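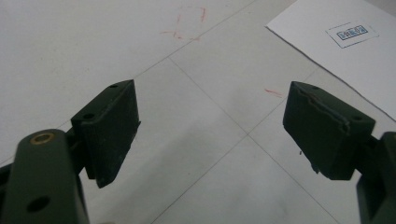
Stamping by Hand: Does the Office Stamp Save Any Time?
Project report, Workarico course, spring term
Wenjie Luo and Leonie Mahuika

1. Why we looked at this

The course handout says a rubber stamp is "faster and more consistent" than writing the same words by hand. It gives no source. We had both stamped enough loan slips at the Dolstead reading room to doubt the second half of that claim, so we set out to check it.

2. What we did

We stamped 200 slips of plain white paper in March, half each. The rule was simple: ink once, stamp once, put the slip aside. A print counted as good if a third person could read every character at arm's length. Leonie wanted a stricter rule with a magnifier. I thought that was overkill, and we dropped it.

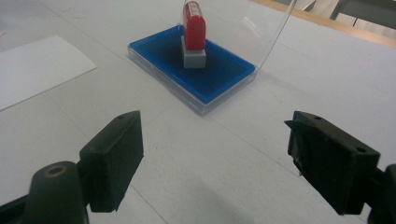
The stamp went back on the pad between slips, and I now think this was a mistake. Resting on the pad, it may take up more ink than a quick tap would give it, and we had no way to measure how much. Pressure was not controlled either. Leonie leans on the handle; I don't.

3. Results

Of the 200 prints, 95 were good by our rule. Most of the others were too heavy on one side, and 3 had no readable characters at all. We did not time the handwritten slips properly, so we can't say anything about speed — the handout may be right there.

4. Doubts

One stamp and one pad is a thin basis for any claim. A different pad might change everything. The Harneo guide we were given recommends a folded cloth under the paper, and we skipped it. I would try that first before blaming the stamp.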